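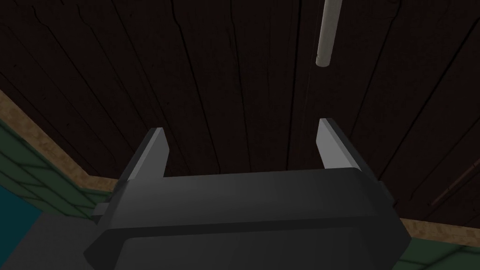
Slide 1: open gripper over dark planks (render)

Celebrity couples talk, Oct 14, 2026

- hello, thanks, phones off pls
- start w/ the Wutitz wedding. 412 guests, 2 dresses, one very wet marquee. pause for laugh
- the matching coats at the Vikon premiere. sweet or styled?? hands up
- fan accounts: 600 posts in 24 hours after the airport kiss. read out the nice one
- Tierney interview, the "we never argue" bit. dont do the accent
- breakups: why fans take it so hard. keep short, ran over in January
- Cetetti ring rumour, say its UNCONFIRMED
- questons, then tea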